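Ustirlow season 2: does cutting Katia's brother hurt the show?

marrowgate
I finished the books in October and went back to rewatch the first season. Corin Villa gets 41 chapters across the series and he has two scenes on TV. In the second one he doesn't even speak. He is the one who opens the gate at Fillham, and without that the whole siege makes no sense. On the show the gate is just open when the army gets there.

tessel_41
The gate bothered me too, but I don't think they could have kept him. His chapters are mostly him walking and remembering his father. There are 7 episodes. Something had to go.

marrowgate
They found time for the wedding at Arnton. That takes up most of episode 4 and in the book it is a page and a half.

oldpike
The wedding is the best thing in the season. It puts every family in one room before the war starts, so you know who is who when they start dying. I read the books first and I still mixed up the two cousins until I watched that episode.

Dunmoor Reader
I disagree with oldpike. The wedding tells you who everybody is, fine, but it gives away that the steward is working for the other side. He looks at the letter and then at the door. In the book you don't find out until page 235 of the second volume, and it's a shock.

oldpike
My wife hadn't read them and she didn't catch the look at all.

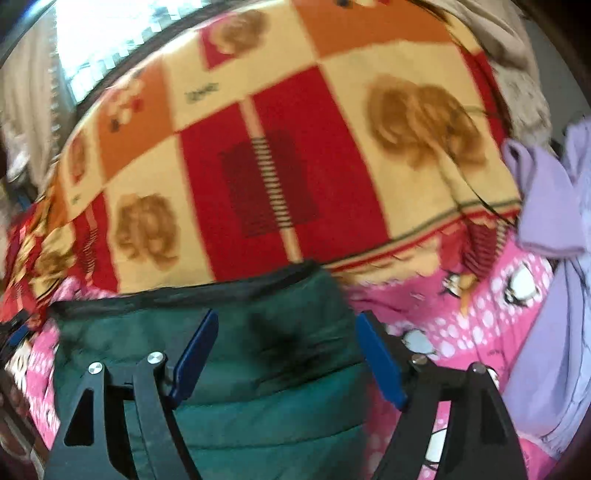 Re: Casting for season 2

tessel_41
Has anyone seen who is playing the aunt? I read that Ermelinda Bastos was up for it, but that was on a fan page and I can't find it anywhere else.

Dunmoor Reader
Bastos would be good. She is younger than the aunt in the books, who is supposed to have raised three kings. I'd still take her over another actor in a gray wig.

marrowgate
Katia Fiore is staying on as the sister, that much is confirmed. If she is still in it then they have to deal with Corin somehow. Half of her story in book two is looking for him.

oldpike
They could give his part to the ferryman. He already knows the way into Fillham and people like him.

marrowgate
The ferryman has no reason to open the gate. Corin does it because of what happened to his father. If you hand that to somebody else it's only a plot point.

tessel_41
I'd be OK with a flashback. One episode, start to finish, with Corin on the road. It would cover the gate and the father together.

Dunmoor Reader
A flashback a full season later is too late for me. People who only watch the show won't remember the gate was open.

oldpike
Then they'll have to watch it again. I'm on my third time through.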